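Steaming in small batches: Salamatu Annan on baskets, dough and spacing

Salamatu Annan runs the dumpling class at Amissah, a teaching kitchen on the second floor of the old Urerstead building. She trained as a food technologist and still keeps batch sheets. Her sheet for the current wrapper dough is number 127.

Most of the questions she gets are about fillings. She would prefer more questions about steam.

"A filling can be adjusted at any point before you fold," she says. "The steam stage is where a good batch gets damaged. Water level, lid, spacing. People look at those last."

Her standard setup is a wide pot with water kept 3 cm below the basket floor. Any higher and the boil reaches the slats, which makes the bottoms of the wrappers gluey. She brings the water to a full boil before the basket goes on, then times from the moment the lid is closed. Small crescents with a cooked filling get nine minutes. Raw pork gets longer, and she checks the center of one piece with a probe.

On bamboo versus metal, Annan is firm. A metal lid collects water and drops it on the dough. Woven bamboo lets part of the steam out and takes up some of the rest. "You can tie a towel under a metal lid and get close to the same result," she says. "I did that for years. It works, but the towel has to be changed between rounds."

New baskets at Amissah are rinsed and steamed empty before first use. After that they are washed in plain water, stood on edge and left to dry overnight. She does not use soap on them. A basket put away damp will show dark spots at the joints, and she throws those out.

The kitchen buys its flour from Cladivside in sacks and mixes in lots of 1,000 grams. The dough is plain flour, hot water and salt, rested under a bowl. For the green wrappers, part of the water is replaced with strained spinach puree. That version needs less added water than most recipes state - the puree varies, and she holds some back until the dough has come together.

Lining is a matter of habit. Annan uses cabbage leaves at home and perforated paper in class, and brushes the slats with oil when she has neither.

Spacing gets the most correction in her classes. "A wrapper swells, and two that touch will tear when you lift them," she says. She also mixes colors in one basket when she wants to compare doughs under the same steam, with two pale cream crescents in a row and a smaller, rounder green one at the end, and the rest of the slatted floor left open. Her notes on the comparison go on the batch sheet under the heading Zimance, the name of the course, and the next group starts from those figures in October.
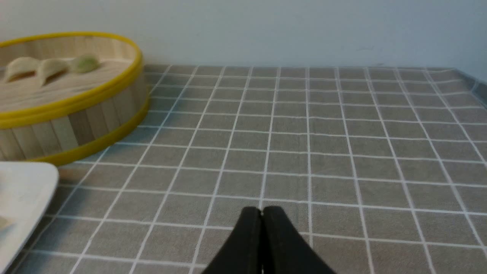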